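**Chisholm Growers' Group – ornamental trees and shrubs**
Minutes, 2020-09-20, Prernotwood

Quorum met. Minutes of the previous meeting accepted with one correction: the potting mix trialled in February was the coarse grade.

**1. Frangipani cuttings**

Of 72 tip cuttings set, 16 were lost to stem rot, all from the eastern bench. Remaining stock has callused. Watering stays at once every ten days until leaves open. Cuttings under 20 cm are not to be taken again.

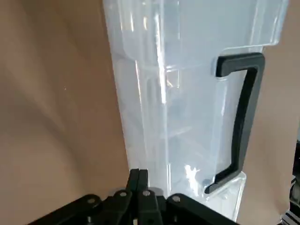

*Clear blender jar with black handle.*

**2. Jacaranda seed**

Seed from the Vakberg trees was soaked for 24 hours and sown at 5 mm. Germination was uneven – the trays nearest the door were slowest. Bottom heat to be set to 24 degrees for the next sowing. Seedlings to be potted on at the second pair of true leaves. Leaf colour is pale in the older trays; half-strength liquid feed fortnightly.

**3. Stock list**

The list now stands at 438 tubes. Entries for crepe myrtle and Chinese pistache were doubled up and have been merged. Flower colour is to be recorded only for plants that have bloomed here. Labels in pencil, as the marker fades.

**4. Flaser Road bed**

Soil is heavy clay over shale, pH 7.8. Members discussed gypsum against raised mounds. Agreed: mounds, about 40 cm high, with no gypsum this season. Spacing for the three silk floss trees to be no less than 6 m from the kerb on account of the trunk spines. Kurrajong was suggested as a substitute – left open.

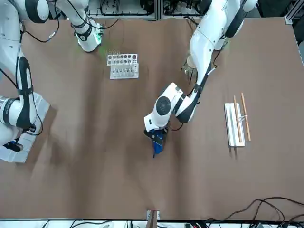
*Brown tabletop with two white robot arms.*

**5. Scale on the potted figs**

Soft scale found on 3 plants. Treated with white oil in the evening, repeat in two weeks. Affected pots moved away from the citrus.

**Actions**

- Order coarse perlite and tube stock trays.
- Retest pH at Flaser Road, both ends of the bed.
- Check the heat mat thermostat before sowing.
- Obtain a price for mulch, delivered to Prernotwood.

Item held over: frost cloth for the lower rows.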